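From the Floor: The Arm and Us

By Emiliano Quintero

Those of you who work the Bravach building have already met the arm. Those of you at Kazemi Street have only heard the rumors, most of which came from second shift and should be treated accordingly. No, it does not fold fitted sheets. Nothing folds fitted sheets. We ball them up with dignity, as our grandparents did.

The arm came to Skurnstead in September, by way of Vullton, who handle the setup and send a patient man with a laptop whenever it sulks. Its job is hanging goods: taking shirts, sweaters and towels off a rack and moving them along to the bagging table. This used to be the job of whoever lost the argument at the start of shift. Three of us took turns at it, and all three have the same shoulder.

In its first full week the arm moved 818 pieces. In the same week a year earlier, the three of us moved 1,006. I mention this with no pride whatsoever and have taped it to my locker. Management points out that the arm also ran through lunch. I point out that this is a low thing to do to your coworkers.

What has changed is harder to put on a locker. Nobody was let go, which was the first question at every meeting and deserved to be. Two of the old hanging crew went to inspection and repair, where the chairs have backs. I stayed with the arm as its attendant, a title that came with a lanyard and no raise. (The raise is with the office. The office says it is under review. It has been under review for 11 weeks, and I would like the arm to review it, as at least we know it works through lunch.)

The attendant's day goes like this. At 7 a.m. I load the rack, spacing things wider than I would for a person. I check the fingers for lint and the screws for looseness. Then I stand close by and watch a machine think about a sleeve. It will reach, stop, back up and reach again, like someone choosing a melon. Smooth cotton it handles well enough. Dark items next to other dark items give it trouble, and if two pieces are hung so they overlap, it may try to take both and get a good grip on neither. My hands did all that without asking me. Now I have to explain it to the patient man in complete sentences, and he writes it down, and some days I come away with more respect for my hands than I had in all the years I was using them.

The practice corner is where new fabrics get tried before they go out on the line. We set up a rack there with whatever is giving trouble that week. Towels have had more than their share of turns, having no collar, no shoulders and very little in the way of ambition.

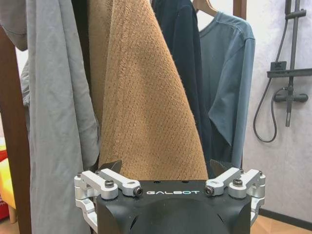

Practice corner: the gripper with a tan towel, shirts on either side.

I am asked a lot whether I like it. I like not reaching overhead all day. I miss the talking, which was most of the job and the part we were worst at measuring. Inspection is at the far end of the building, and the gossip now reaches me a day late and badly damaged. The old crew has agreed to take the morning break together, back by the rack, and so far the arm has not asked to join.

If you want to see it run, come by Saturday before noon. Bring a sweater you are not attached to. Attendant training is open to both buildings, and the sign-up sheet is outside the break room. Please use a pen that works, and please stop signing up the vending machine.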